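Play Collection: Building Bricks

The Larnen Children's Library keeps over 200 sets of toys for loan to families and schools. This gallery presents the building brick section, which reopened in October after sorting and relabeling. Large bricks are stored by color in open-front bins, so that young borrowers can return pieces to the right place themselves.
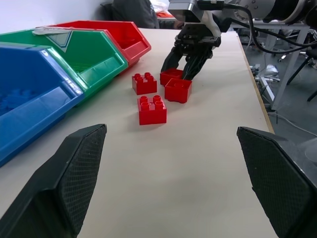

Sets may be borrowed for 18 days at a time. Each loan includes a printed card listing the contents, and borrowers are asked to check the pieces against the card before returning a set to the desk.

Red bricks, large size, with blue and green sets shelved under the same number, 143.

Collection text: Nanna Steinarsdóttir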